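Workshop tips: getting a vision-guided arm to behave inside a PC case

Most of what goes wrong on a CPU swap is software, and most of it is fixable in an afternoon! These are the habits that have stuck on our Plorkance bench.

Tip 1. Plan from the socket outwards
Teach the seated pose first, then work backwards to the hover and the pick. We hover just below the socket in the camera view, with the heat spreader facing up and the load plate open. The Xeon E5-1630V3 is a lovely chip to learn on, because the lettering gives your matcher something crisp to lock onto. 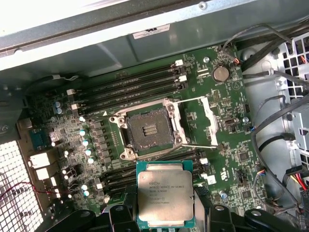
Tip 2. Slow down near the pins
Cap the speed for the last 30 mm and let force control take over for the final 3. Samer Mansour wrote our ramp in June and I still grin every time I watch it.

Tip 3. Don't trust depth on shiny metal
Fins are murder on a stereo matcher. The glare blows out one side, the grooves all look alike, and your pose estimate happily slides over by a whole fin. Drop the exposure, mask anything saturated, and anchor on a dull edge or a bit of board colour instead.

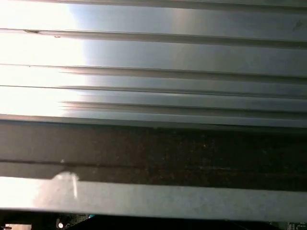
Bracketing helps too (three exposures is plenty), and so does logging every rejected match. Ours had 621 in it before Walid Tannous spotted that 22 of them shared the same bad mask. One line changed in the config, and what a difference!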